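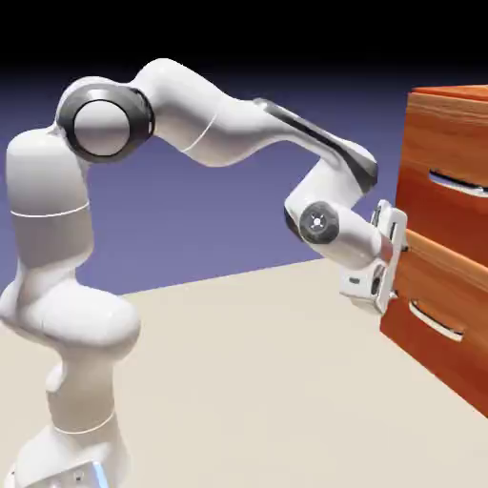 Stotis drawer task: gallery and notes

Page maintained by Danylo Hnatiuk, Clunuvdale. Last edited 7th May.

Stotis is a planning and control stack for arms that work on furniture: drawers, hinged doors, lids. This page covers the drawer task in simulation. Entries are short and follow the order of the pipeline. Configuration names match the repository.

1. Contact at the lower drawer
Gripper at the front of the chest, fingers at the front edge of the lower drawer. Handles are left alone in this variant; the grasp target is the edge of the drawer front. Rendered in Eseo with the plain floor and gradient background.

2. Scene file
One arm, one chest, one floor plane. The chest is a single articulated model with a sliding joint per drawer. Joint friction and damping are set in the scene file and can be overridden from the command line. Changing them in the viewer does not write them back.

3. Handle grasp and edge grasp
The handle grasp was the first version and is still the default. It needs a good estimate of the handle pose, including how far it stands off from the drawer front. The edge grasp needs only the plane of the drawer front and the line where it ends. It tolerates more error along the width of the drawer and less error in depth. Select it with grasp_mode: edge.

4. Perception
Zaugg takes a depth image and returns a list of planes, each with a boundary and a confidence value. Stotis keeps the planes that face the robot base and drops the rest. The drawer front is picked by height. If two candidates fall within tolerance of each other, the planner stops and reports both. It used to pick the larger one, and this sent the gripper to the side panel often enough that the rule was removed.

5. Texture and seams
The wood grain texture has no effect on the depth path. It does affect the color-based edge refinement, which sometimes locks on to a grain line that runs parallel to the drawer edge. Refinement is off by default for the chest. Turn it on for plain fronts only.

6. Approach
The arm plans to a pre-grasp pose in joint space, then moves in a straight line to contact. The straight segment is checked against the full chest model with the drawers closed. Checking against the current drawer positions is slower and gave the same answer in every case we kept.

7. Elbow preference
An arm with a spare joint can reach the same gripper pose with many elbow positions. Stotis prefers solutions that stay away from joint limits over the whole pull, so the last pose of the pull is solved first and the approach is planned backward from there. The approach can look like a detour as a result. Leave it alone unless it hits something.

8. Contact controller
On contact the controller changes from position mode to impedance mode. Stiffness along the approach axis is 400 N/m. The sideways axes are stiffer, and rotation about the pull axis is left soft so that the fingers can settle against the edge. The mode change waits for 12 consecutive control cycles above the force threshold. With fewer, sensor noise in the model was enough to trigger it early.

9. Pull
The pull direction starts as the normal of the drawer front and is corrected from measured motion. A direction error shows up as side force well before it shows up as slip – watch that channel first when tuning. The log field is pull/lateral.

10. Batch runs
The current batch has 925 runs with the chest moved and turned between runs. The seed for each run is stored in its header and any run can be replayed alone. Of the runs that ended in failure, 11 are tagged "unclear" and have not been sorted. The rest are tagged as perception, planning or slip. Tags are entered by hand after a replay in Eseo.

11. Replay
Eseo replays logged joint positions and does not simulate again. Contact forces in a replay are read from the log. If you edit the scene file and then replay an old run, the arm will move as before and the furniture will be wrong. A checksum warning was added for this – it can be turned off, but please don't turn it off in shared configs.

12. Known problems
The finger collision shapes are boxes, slightly larger than the visible mesh. Contact is therefore reported with a small gap still showing at close zoom. The measured gap is constant and is subtracted in the analysis scripts, not in the controller.

Drawers that share a narrow boundary are a weak spot for the edge grasp. The upper finger needs clearance, and Zaugg does not report the gap between two fronts as a separate feature. The planner takes it from the scene file in simulation. A measured version is planned for June.

Pulls that end at the hard stop produce a force spike that the success check reads as an obstruction. Runs with this pattern are counted as successes if the drawer is past its target opening. Check the flag end_stop before comparing with older results.

Using the image
The render may be reused in internal slides with the name Stotis next to it. For a higher resolution, load the scene in Eseo, set the camera to side_low and export from there. Corrections to this page go to Danylo through the issue tracker, label "docs".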